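Soft Furnishings for People Who Would Rather Not
Handout 4: Hanging Cloth
September | Torunn Solberg
2 min read
Print this page | E-mail this page

Last week we covered measuring, and I gather from the homework that several of you own very optimistic tape measures. Bring them back. We will need them.

Fullness. Cloth hung flat is a sheet on a rail. For folds you need more width than the opening, usually one and a half to two times as much. Lahcen Amrani asked if he could get away with one and a quarter. He can, and his neighbors will know.

Folds. A fold has a crest, which catches the light, and a trough, which doesn't. Plain cloth shows this best. A busy print hides it, along with most sewing mistakes, and I suspect this is why busy prints sell.

Color. Never judge it from the bolt. One length of teal can go gray-green on a crest and much deeper in a trough, and you'll be living with both -- so hang the sample up, step back, and look at it again at 4 in the afternoon before you commit.
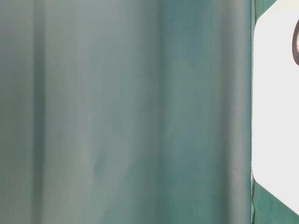

Matte cloth is kinder than anything with a shine. It lets the light fade across a fold, where satin announces every bump in the rail.

For Sunday: hang one plain length at home and sketch where the dark bands fall. Pencil is fine. Sota Nomura has the spare hooks -- please return the ones you borrowed in the spring.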